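I have been meaning to write about breakfast for ages, and then Hiếu Tôn asked me what on earth I eat before work these days, so I'm finally sitting down to it (with a second cup of tea, naturally).

Since November I've been making a pot of plain oats every evening and leaving it in the fridge overnight. I use 60 grams for myself, with milk, half a grated apple and a good shake of cinnamon. I used to skip breakfast altogether and then eat cookies at ten - whole sleeves of them, I'm sorry to say! Now I get to lunch quite happily, and I don't feel so sleepy in the afternoons. On Sundays I still have pancakes, and I won't hear a word against them.
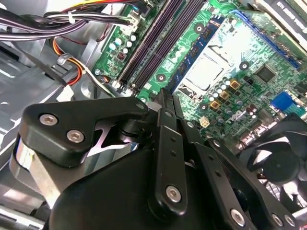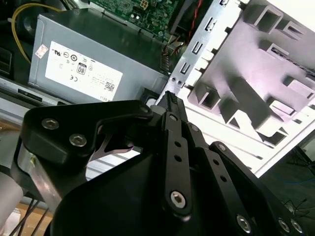

Hilde Van Rooij wrote back that she finds cold oats gloomy and warms hers for 2 minutes with a spoonful of peanut butter stirred in.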